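Wikis for worlds that don't exist
Speaker notes, long version

Opening, slow down, wait for the back row to find chairs.

I keep the lore wiki for a home campaign that has been running for 15 years. It is set on a river called the Undis, and most of it happens in or near a walled town called Stosov. The wiki has 3,930 pages. The table has four players. You may do the division during the boring parts.

Ask for hands: who has a campaign wiki? Who has a campaign wiki they've edited this year? (Expect a drop. Let them look at each other.)

What I want to talk about is how to write down an invented history so that it can still be used at the table, by you, on a weeknight, tired. I have no advice on how to get players to read it. They won't. Mine once spent an entire evening looking for the high priest of a temple they had burned down themselves, and there's a page for the fire.

Start with the Lanternists, since they were my first mistake.

The Lanternists are a river order. They keep lights on the Undis so that barges don't hit the piers, and they bury drowned people free of charge. Everybody in Stosov likes them. In the first draft they were secretly feeding souls to a thing in the riverbed, because I was younger then and every nice organization I wrote was secretly feeding souls to something.

The page I wrote opened with the secret. First line: "The Lanternists are a soul cult." Then the lights, then the burials, way down under a heading called Public Face. The trouble with that showed up in play. Whenever I had to improvise a Lanternist I'd glance at the page, see SOUL CULT, and the poor woman selling candles would start talking like a villain. The players had them figured out by the second visit. I'd spent a month on that secret.

So, rule for the page: the top paragraph is what a bargeman would tell you. Who they are, what they do all day, whether you'd let one in your house. The secret goes lower down, under its own heading, and you go looking for it when you need it.

(Slide with the old page and the new page. Don't read them aloud. Drink water.)

Second mistake: dates.

I had a calendar. It had a leap week. It had names for the months, all of them with an apostrophe, and I'm sorry. Every page gave founding dates in three systems, the town reckoning, the temple reckoning and the dwarven one, which counted down. I will leave the dwarven one there.

What I found when I went back over old session notes is that dates came up at the table almost never. What came up was order. Did the flood happen before the siege? Was the old duke alive when the bridge was built? A player will ask "would my grandmother remember this?" and that's the whole of chronology as far as a player is concerned.

So now every event page carries one plain line near the top: before this, after that, and who living remembers it. "After the flood, before the siege. Your grandmother saw it." I threw out two of the three reckonings. The temple one stayed because there's a feast day attached and the players like pie.

Third: sources that disagree. This is where people who love the big published settings get into trouble, me included. You read an entry that says the order was "sometimes called" one thing and "according to others" another, and it feels wonderful, it feels like real history with dust on it. So you go home and write that way. Then you're at the table and somebody asks what happened at Nistor and you have four accounts and no idea.

Nistor is our haunted monastery. Everybody needs one. I wrote it up as a set of conflicting reports: the abbot's letter, the tax collector's, a song, and a confession that may have been forged. I was very pleased with it. Then the party went there, opened the door, and asked me what was in the room.

I said "dust." I bought myself a snack break with dust.

If you write conflicting accounts, write the true one too, in one sentence, somewhere only you can see it. You can change it later. Settings people get paid for change it all the time and call it an edition. But have one.

Pause here, questions if the room is awake.

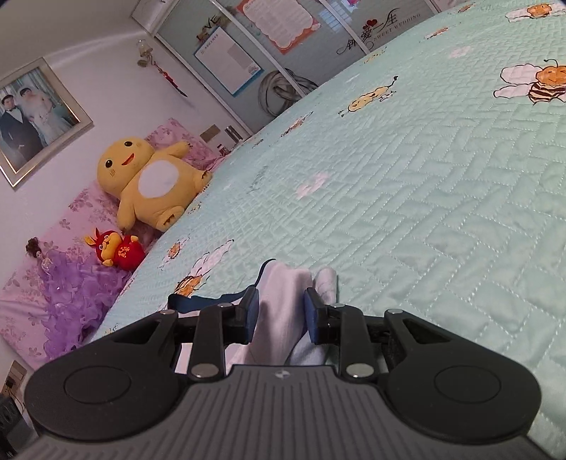
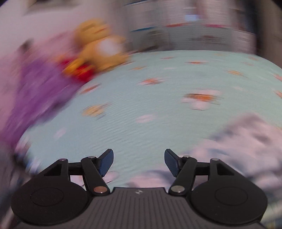
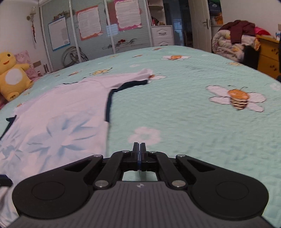

Next part is about links, and it's the part I get mail about.

When you make a wiki you link everything. The software encourages it. You type "the Undis" and it turns blue and you feel like a scholar. Then you type "the Undis" again one sentence later and link that too. My Stosov page at its worst had more links than plain words, and a good share of them were red, meaning they led to pages I hadn't written. A red link is a small debt. I had built a town out of debt, which I grant you is realistic.

What I do now: a page gets to link out only to things you might need in the same scene. The Lanternist page links to the piers, the burial ground, the woman who runs the chapter house, the thing in the riverbed. It does not link to Bread. There was a page for Bread. It was long.

If a red link stays red for a whole season of play, I take the brackets off and it becomes a word again. Nothing bad has happened. The Salt Heresy is a word now. Somebody in a tavern mentions it every so often and everyone nods gravely, including me, and I have no more idea than they do.

(If they laugh at Bread, tell the one about the baker's guild charter. If they don't, skip to Zoltville.)

Zoltville.

I should explain the name. All the other places in the setting sound as if they've been sitting in the rain for a few centuries. Zoltville was named by a player, at speed, when I asked what her character's home village was called. I wrote it down. I meant to fix it.

It's now the most important place in the campaign. It has its own saint. The party has defended it from bandits, from a duke, from a plague of frogs and from my attempt to rename it. The page is short, ugly, and mostly made of things the players said out loud: there's a goat that won't leave the well, the mill is on the wrong side of the stream, everyone there is a little bit related. I'd put up against it my nine-screen essay on the river temples, which is better written, and has been used, by my count, to settle one argument. I lost the argument.

The practical point: keep a page, or a corner of each page, for what the table made up. Write it down the same night in their words. Don't polish it. If it contradicts your own history, your history moves over. They'll remember the goat. They will not remember the Treaty of the Nine Fords, and I've stopped quizzing them.

Some people hate this, and there's usually one in the room who will say so at the end, so get ahead of it. The objection is that the world stops hanging together. A fair worry. My answer is that it never did hang together, you just hadn't had anyone walk through it yet. Also I do keep a few things nailed down. The dead stay dead in our setting. The river runs south. The Lanternists don't lie about where a body was found. Players can build whatever they like on top of that, and when somebody's idea bumps into one of those I say so right then and we work it out over chips.

Pruning, quickly, watch the clock.

Every September I go through the wiki and archive. I don't delete, I'm a coward. Archived pages go into a section called the Cellar and vanish from search. My test is whether I could run a scene tonight with what's on the page. Family trees mostly go down there. So does anything that begins "In the earliest days." The gods of the sea went, all of them, in one afternoon. We're four hundred miles inland.

I've fetched things back up from the Cellar on two occasions. One was a minor saint. The other was Bread, because somebody tried to poison a bakery and I'll admit I enjoyed that evening more than I should have.

Handout: the page template is on the back. Top paragraph for the bargeman, one line for before and after, the true version in a single sentence, links for the scene, and a space at the bottom headed "What they said." Copy it, change it, take my name off it.

Questions. Repeat each one into the microphone. If anyone asks what's in the riverbed, two of my players are sitting in the third row, so no.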